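Setting Up a TV on a Dresser or Low Cabinet: Height, Stability and Cable Routing

Nov 1, 2019
By the Turoreo Home Setup desk

This guide covers placing a flat-panel TV on furniture you already own. Wall mounting is treated separately. You will need a tape measure, a spirit level, a drill with a small pilot bit, an anti-tip strap kit and hook-and-loop cable ties.

1. Check the furniture

Measure the top surface, front to back and side to side. The feet of the TV must sit fully on the top with at least an inch of margin at the front edge. Feet that overhang, even slightly, rule the piece out. Look up the load rating of the furniture and compare it with the weight of the set including its stand. If no rating is available, do not rely on a hollow-core top.

Place the level on the top in both directions. Shim the legs until the bubble is centered. A dresser that rocks when a drawer is opened needs to be fixed to the wall before anything goes on it.

2. Set the viewing height

Sit in the main seat and have a helper measure from the floor to your eyes. The middle of the screen should fall at that height or a little below. Subtract half the height of the screen, then subtract the gap between the bottom of the screen and the feet. The result is the ideal height of the furniture top.

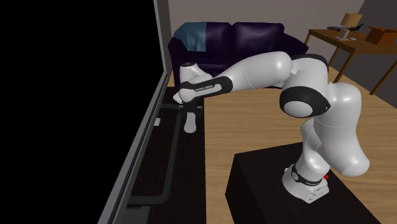 Viewing distance is checked next, with the seating in its final position. Measure from the eye to the screen surface, not to the wall behind it. Keep the straight line between the two clear of tall objects. A large flat panel with a robotic arm standing on a dark pedestal beside it shows why this is checked from every seat: a clear view from the center of the room may be blocked from one side. Move the object or the seat, then measure again. In the Jotden test room the reference seat is 214 cm from the screen.

3. Anchor the set and the furniture

Anchor both. A strap on the TV alone does not stop the furniture from tipping, and a bracket on the furniture alone does not stop the set from sliding off.

Locate a stud behind the furniture. Drill the pilot hole, drive the wall screw and attach the strap. On the TV side, use the threaded mounting holes on the back panel and the screws listed in the manual. Tighten the strap until the slack is gone — the set should not lean back.
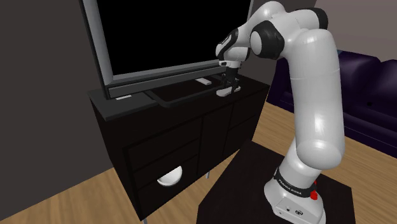 Drawer furniture calls for extra care, as open drawers shift the center of gravity forward. Load the heaviest items in the bottom drawers and fit a bracket at each rear corner. On an arrangement such as the black dresser here, with the flat-screen set standing on top, the furniture brackets go in first and the TV strap second. Open the top drawer fully after anchoring and press down lightly on its front. Nothing should move.

4. Route the cables

Run power on one side and signal cables on the other where possible. Leave 10 cm of slack at each connector. Tie the bundles every 16 inches and keep them off the floor. Do not run an extension cord under a rug.

5. Recheck

Retighten the straps after one month and whenever the furniture is moved.

Related guides
Lokum low cabinets: load ratings by model
Choosing a Ramasamy anti-tip kit
Media rooms under 900 square feet
Wall mounting on brick (updated May)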